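Gomholm Adds Round-Mat Poker Set for Home Tables

For release in July

Gomholm has added a home poker set to its Grernix range of table games. The set is built around a round green mat and a black briefcase-style case, and is intended for households that play on an ordinary wooden table and put everything away afterward. 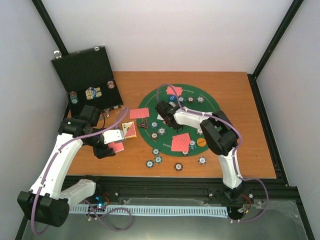
Chip values are printed on a white center label, so a stack can be read from above. Edge colors differ by value – the 50 is blue and green, the 100 brown with black inserts. Item 767 in the Grernix list also includes playing cards with red patterned backs, an orange dealer button and a triangular ALL IN marker.

Packing follows a fixed order. Chips are stacked by value and returned to the case first. Cards and markers go in next, and the lid is latched before the case is lifted by its handle.

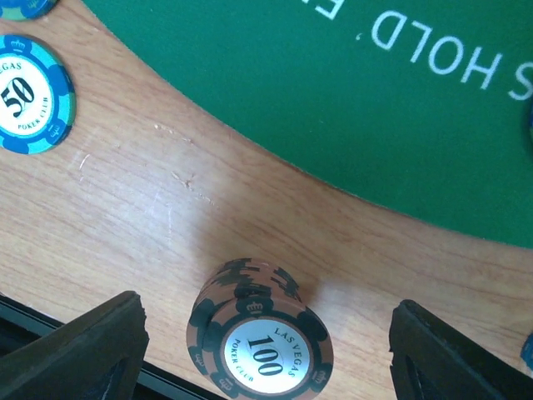 Does the mat need to be fastened to the table?
It is laid flat on a clean, dry surface with no clips or tape. Gomholm advises leaving a margin of 3 inches between the mat and the table edge.

The yellow line near the rim of the mat marks the limit for bets. Chips outside the line are treated as the player's own. 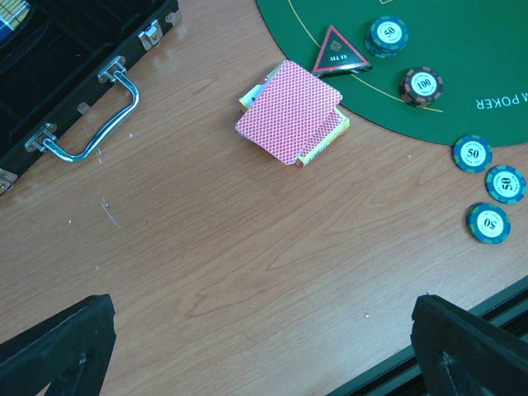 Replacement chips, cards and markers are sold separately through Florken and Sánchez stores. The complete set is priced at $74 and carries a 2-year warranty on latches and handle. Trade orders ship from the Gomholm warehouse – lead times are given on request.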